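Student Projects | Robotics & Making

4. The oven task
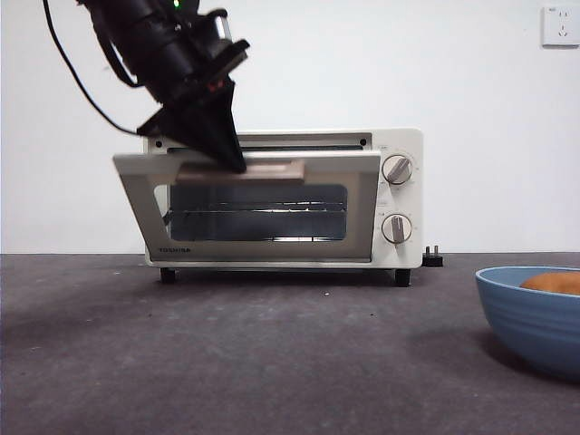 By the time we got to the oven, our group had already spent most of the term on drawers and cupboard doors, and I think we were all a bit too sure of ourselves. Drawers are kind to beginners. You grab, you pull in a straight line, and if you're off by a little the drawer just rattles and comes along anyway. An oven door swings on a hinge at the bottom, so the gripper has to follow a curve, and the curve has to be close to right the whole way or the arm starts dragging the oven across the table (we did plenty of that!).

Encarnación Mateos, who supervised the course, let us pick our own final task as long as it had at least one hinge in it. Ainhoa Salcedo and I wanted the oven. Eero Pesonen wanted a mailbox and was outvoted.

4.1 Setup and demonstrations

We kept things simple. The toaster oven stays on the table with its door facing out, and a bowl with a bread roll goes off to the right of it (Figure 1). The full task is to open the door, move the roll from the bowl to the rack, and close the door again. The oven is never plugged in while the arm is working. Small shifts in where the oven sits were allowed between runs, and Ainhoa kept a strip of paper with the offsets on it so we wouldn't fool ourselves by always putting it back in the same place.

Figure 1. The arm at the door of the toaster oven, with the door partly open and the gripper tip at its top edge. The bowl with the roll is at the lower right.

We recorded 207 demonstrations in February, all by hand guiding, and threw out the ones where the person guiding had clearly changed their mind halfway. I was the worst for this. After sorting we kept 100 for the full task and used the rest of the good ones for the door alone. Training ran on Kidik, the small learning package the course uses, and I won't go over it again because Section 3 covers it.

4.2 Handle or edge?

This is the part we argued over the most. Our first plan was to close the gripper on the handle and hold on for the whole swing. It looks tidy, and it's what a person would do, more or less. The trouble is that once you're holding on, any mistake in the curve goes straight into the joints, and the arm would stop itself with a force error before the door was all the way down.

Eero's idea was to use the handle just to crack the door, let go, and then work from the top edge with the tip. I didn't like it at first – it seemed sloppy to me – but pushing leaves room for the tip to slide a little, and the sliding soaks up the error. We ran each version 100 times. The edge version got the door fully open in 80 of its runs. I don't have a fair number for the handle version, as we changed the force limit partway through and should have started over.

Most of the failed edge runs came from the let-go moment. If the door hadn't dropped far enough, it fell shut again and the tip came down on nothing useful. A second look at the door angle before moving to the edge would probably fix a good share of those, and that's what Itziar Rivas is adding for next term's group.

Related projects
Bravo: a drawer-sorting arm for the school workshop
Merkitz: marking parts with a pen plotter
Plivano: learning to fold towels from few examples
Ornella Galli on grading group robot projects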